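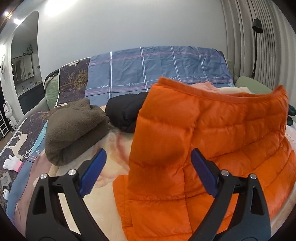
4 min read

Washing and storing padded jackets at home

Filed under: Laundry & Closet

My family came to Belwood in February, and it was the first real winter of my life. Before that I owned one sweater. In the first two years I ruined a good padded coat by washing it the same way I washed my jeans, so the tips on this page are paid for with my own money.

Read the label first. If it says down, you need a soap made for down. If it says polyester fill, a mild liquid detergent is enough, and half of the usual amount. Powder is not good for either, it stays in the seams and makes white lines on a dark color. Never use fabric softener. It covers the filling with something like wax and the jacket is less warm after.

Empty all pockets, also the small one inside that everybody forgets. I washed a lip balm once and I do not wish it to anybody. Close the zipper to the top, close the hook-and-loop tabs on the sleeves, and turn the jacket inside out. If the hood has fur, real or not, take it off and leave it at home in a drawer.

Dirty collar and cuffs. Wet them with lukewarm water, put a few drops of dish soap on an old soft toothbrush, and rub gently in small circles. Wait ten minutes. For a greasy spot I use corn starch the night before and brush it off in the morning. Do not scrub across the stitching, the thread can break and then the filling travels from one section to the next.

The machine. A front loader is best. A top loader with a tall post in the middle can pull the jacket and twist it, and in this case I prefer to go to the laundromat. Cold or 30 degrees Celsius (this is 86 Fahrenheit), delicate cycle, slow spin. I wash one jacket at a time, or two if they are for children. When the cycle is finished I run one more rinse.

A wet down jacket looks terrible. It is flat and heavy, with hard lumps, and you will think you have killed it. Lift it with both hands from below, like a sleeping cat, and do not hang it by the shoulders while it is full of water. Roll it in a big towel and press. Do not wring.

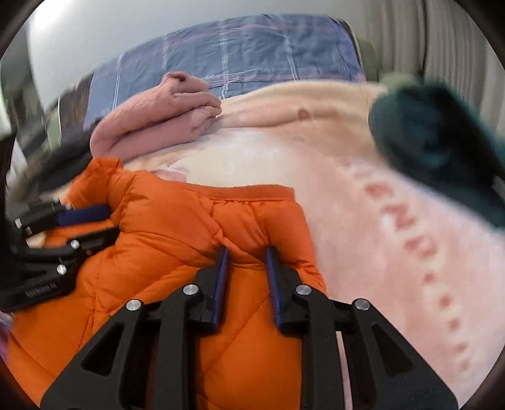

Drying takes the most patience. Low heat, with 3 clean tennis balls or wool dryer balls in the drum. Every half hour stop the dryer, take the jacket out, and break the lumps with your fingers. One full cycle is almost never enough for a thick one. High heat can melt a nylon shell, and I have a ski pant with a shiny mark on the knee to prove it.

If you have no dryer, put the jacket flat on a drying rack in a room with moving air, turn it over in the morning and in the evening, and shake it each time you pass. Synthetic filling needs a day or two. Down can need much longer, and if it begins to smell like a wet dog, it is drying too slowly. Bring a fan.

How to know it is dry: hold the thickest part between your palms for a moment. If it feels cooler than the rest, it is still damp inside. I always give it one more night on a hanger before the closet.

For the summer, do not use a vacuum bag. It saves a lot of space, I know, but months of pressing are not kind to the filling, and down does not always come back. A wide hanger and an old cotton pillowcase with a hole cut for the hook is what I use. If you must fold, fold it loosely in a big cotton bag and put it on top of the pile, never at the bottom.

Small holes. A piece of nylon repair tape, cut with round corners — square corners lift after some time — and pressed on a clean, dry surface. Do not pull out a feather that is coming through the seam. Pinch the fabric from the other side and pull it back in.

How often? Once in a season is enough for most people. Between washes I wipe the collar with a damp cloth and hang the jacket near an open window for an afternoon.

A reader asked if the same method is good for a padded vest. Yes, only the drying is shorter. For a sleeping bag, please do not use this page, it needs a much bigger machine and I will write about it separately.

Vichien Suwannarat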